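Can you pay for brain storage in instalments?
Posted in Life Extension & Future Tech, Wednesday, January 3, 2018

Hi all, I've been reading up on preservation over Christmas (cheerful, I know) and I'm seriously thinking of signing up with Mistier. Their brain-only plan is 1,455 a year for 10 years, or you can fund it with life insurance, and the form wants an answer by February. My worry is what happens if I stop paying halfway. Do they keep the money, or do I get a smaller plan? I've emailed twice and only had the brochure back. Also, does it matter that I live near Bitthorpe and their nearest standby team is 2 hours off?

jokley_fen
I'm with Mistier, so I can tell you how mine works. If you miss a payment you get a grace period, then your membership is suspended and you aren't covered if you die in the meantime. What you've paid doesn't come back. I went for the insurance route in the end and much prefer it, one direct debit and I forget about it! Do make sure the policy names them properly, mine had to be redone and the broker charged me again. Two hours isn't great but it's no worse than most of us have. Ask whether your local undertaker will do the first cooling.

Motaung
Waste of money imo. Even if they scan you, it's a copy. You'd still be dead.

paperlantern
Bit harsh above, though I do go back and forth on the copy thing myself. On the practical side, ask for the full contract and not the brochure, mine ran to 547 numbered clauses and the one on lapsed payments was near the back. Also tell your family! And put the paperwork somewhere they'd look, with a note saying who to ring first.
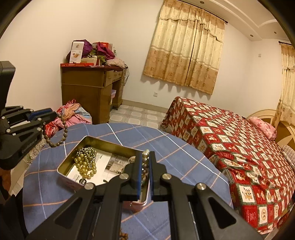 Tin with beads and a printed sheet, on the blue check cloth

My sister has the second copy of everything, and I've asked her to go through it with me again before I renew.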